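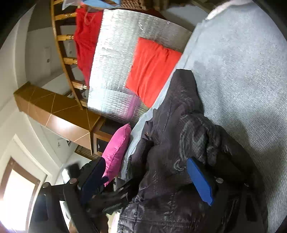

Red cushion, silver sheet, wooden rail.

August 16, 2026

So I've been sleeping badly since spring, and I have finally done the thing where you write down everything you tried so that other people can tell you what you did wrong. Go ahead! I have thick skin and very little sleep.

It started when we moved to the apartment on the hill. Lovely place, big windows, and a bedroom that faces the bus turnaround. The first bus idles under us at an hour I refuse to type. I didn't mind the first week (new place, everything is charming) and by the third week I was lying there waiting for it, which is so much worse than being woken up by it.

My friend Zdislava slept terribly for years and then got better, so I called her first. She told me to stop looking at the clock. That was her whole advice. I said surely there's more, and she said no, turn the clock around, and then she wanted to talk about her tomatoes. I turned the clock around. I'm annoyed to report that it helped more than the earplugs, the lavender stuff and the weird tea put together.

The tea deserves a paragraph. It came in a paper bag from the herb shop downstairs, and it smelled like a barn, and I don't mean that in a nice hay-and-sunshine way. I drank it for 10 nights. On the last one I got up to pee twice and stepped on the cat. The cat now sleeps in the kitchen and I have given the rest of the bag to my brother, who likes it, because my brother likes everything.

Then came the heat, and I think heat is the real villain. Our bedroom gets the afternoon sun and hangs on to it until well past midnight. We tried the fan at the foot of the bed, then the fan in the window blowing out, then the fan in the window blowing in while my husband stood there with a wet finger like a sailor. Blowing out won. You open the window on the shady side of the apartment, shut every door you don't need, and let the fan push the hot air out of the bedroom. It takes an hour or so before you notice. Start it before you brush your teeth, is my tip, and not when you're already lying there feeling sorry for yourself.

I also swapped the bedding. Out went the fluffy comforter I've had since college and in came one plain cotton sheet, with a thin blanket folded at the bottom for the early morning. I slept with a comforter up to my chin my entire life and I felt like I was camping. Give it a week. I paid 62 dollars for the sheet, which my mother thinks is a crime, and she may have a point, but it's been washed over and over and it's only getting softer.

Pillows I have no wisdom on. I own too many and I dislike all of them. If you have a favorite, and you're a side sleeper with a bony shoulder, please tell me in the comments, I'm begging.

The other big change was reading. I used to read on my phone until I dropped it on my face. Emília from my book club lent me a fat old paperback about a lighthouse family, very slow, nothing happens, they salt some fish. Perfect. I've been on chapter four since July. I wake up with the lamp on and my glasses bent, but I did fall asleep!

What didn't work, in case you're about to suggest it: counting backward (I get competitive), warm milk (no), and that breathing thing where you hold it until you feel faint. A bath was nice in spring and unbearable in August. Going to bed earlier just gave me more bed to be awake in.

Right now I'm getting a decent stretch most nights, maybe one bad one a week, and I can live with that. The bus still idles. Some mornings I hear it and roll over, and some mornings I get up and make toast and watch the driver eat his own breakfast down there. We wave at each other now.

I want to try heavier curtains next, before November when it's dark anyway and I won't be able to tell if they're doing anything. If you've put them up in a rental without drilling holes, tell me how, because the rod that came with the place is held up by hope and one screw.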